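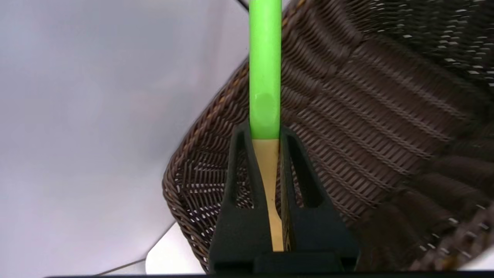 After the split

Lovness has been on its own for three years, and Orathai Sangkhawat still gets mail addressed to the old parent company.

"We forward it," she says. "There's less of it now."

Sangkhawat runs the ceiling fan and water heater maker from a second-floor office above the main warehouse. Until the separation, Lovness was one of several divisions inside Mundix, a group that earned most of its money from heavy pumps. Fans were a side business. Budgets were set once a year, in April, and a product change that missed the date waited for the next round.

"I had a heater design ready in May one year," she says. "It sat in a drawer for eleven months. By then Adebisi had one in the stores that was close to it, and cheaper."

The first job after the split was finding out who bought the products. Mundix had sold through distributors and kept no direct contact with shops. Sangkhawat asked for a list of retailers and was given 168 names, many of them out of business. She hired Ikechukwu Haruna from a paint company to build a sales force, and he spent his first four months on the road.

"I wanted to see what was on the shelf," Haruna says. "In a lot of places we were on the bottom one, behind the extension cords. The owners liked the fans fine. They just hadn't seen anyone from the company in years."

Lovness now supplies some 2,000 stores directly. Haruna has 26 people in the field, and each one has a fixed route. Distributors still handle the rural districts, where he says the company can't yet cover its own delivery costs.

The change was not popular with everyone. Two of the largest distributors dropped the line in the first year, and sales fell for three quarters in a row. Sangkhawat says she expected one bad quarter.

"The board asked me if we should go back to the old way. I told them the old way was also shrinking, only slower. They gave me until the end of the year — and the numbers turned in the last two months of it."

She also cut the range. The catalog she took over had fans that differed only in the color of the trim, and the factory was stopping the line several times a day to switch between them. There are 18 models today. One she regrets dropping is a small wall fan that barbershops used to order, and it is coming back next spring with a new motor.

The motor will come from Drullus, a supplier Lovness signed last year. Sangkhawat would like to make motors in house at some point, but says the volume isn't there.

"People ask when we'll do air conditioners," she says. "I don't have a date. It's a different kind of service business. If a fan breaks, the customer brings it to the shop. With an air conditioner, you have to go to the house."

Haruna is more willing to talk about it. He has already asked his field staff to note which stores sell them and who does the repairs. The first reports are due back before the summer season starts.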